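Well, the play kitchen shelf at Drimness finally beat me in January. I'd open the bin for one plate and get an avalanche, so Reiko Arai lent me a roll of blue painter's tape and I marked off squares - one spot per toy, more or less.
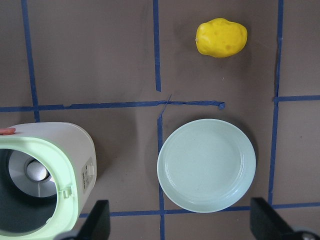

**PLAYROOM NOTES**

My lines are wobbly and a couple of them don't meet, but who cares! The yellow potato has its own square, and the mint-green plate gets the one I use most (it's the toy the kids fight over). I still haven't settled on a place for the little white and green cooker-like thing. Laying out the tape took me roughly 45 minutes, with coffee. If you have a spare roll at home, drop it in the box by the coat hooks - I'd love to do the dress-up corner next.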